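The Salt Tax in the Brokitz Valley: Why the Town Refused to Pay
History project report, second year
Group: Boglárka Hajdu, Torben Petersen, Princess Tolentino
Supervisor: Banafsheh Kermani
Submitted 2018-02-02

1. Background

The lords of Brokitz had fought a long border war with their neighbours at Arton and had paid for most of it with loans. When the war ended the loans were still there. The largest was owed to the Sárközi family, who dealt in grain and cattle and charged interest twice a year. Our question was how this debt led to the salt tax, and why people in the town objected to the tax so strongly when they had put up with others.

We began reading in September. Our main source was the town account book, which covers the last years of the war and the first years of peace. We also used the letters of the steward, in the edition by Anikó Sipos. The letters are easier to read than the account book but they only give the steward's side.

2. The debt

The account book lists 897 florins owed at the end of the war. In the same year the rents from the whole valley came to 300 florins, and a good part of that was already promised to the garrison. The steward writes that he could meet the interest or mend the bridge, but he did not have the money for both. The bridge was left as it was.

Two earlier taxes had been tried, one on hearths and one on mill stones. Both brought in less than expected. Householders blocked up hearths before the collector came round, and the millers passed the cost on to their customers.

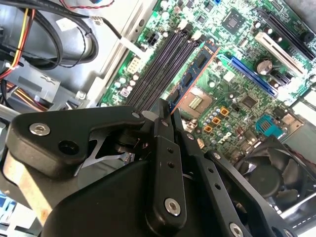
Salt was harder to avoid. All of it came in by the Hukomari road and had to pass one gate, so a single clerk could weigh it and write it down. The rate was set at 2 pence a measure in the first year. It was then raised to 10 pence, with no reason given in the book.

3. The refusal

The higher rate was announced just before the autumn slaughter, when families needed salt to keep meat through the winter. We think the timing mattered as much as the amount. The carters stopped first and left their loads outside the gate. The butchers then shut their stalls. The steward's letters call this a riot, but the account book records no damage and no fines, and the gate clerk was paid his wages as usual.

The lord took the rate back down after the new year. The Sárközi loan was renewed on worse terms and the family received the right to collect the bridge toll - a right they still held two generations later.

4. Problems with the sources

Several pages of the account book are missing for the year of the refusal. Boglárka compared the page totals on either side of the gap, but they do not show how much salt tax was collected. We have no letters from the carters or the butchers at all.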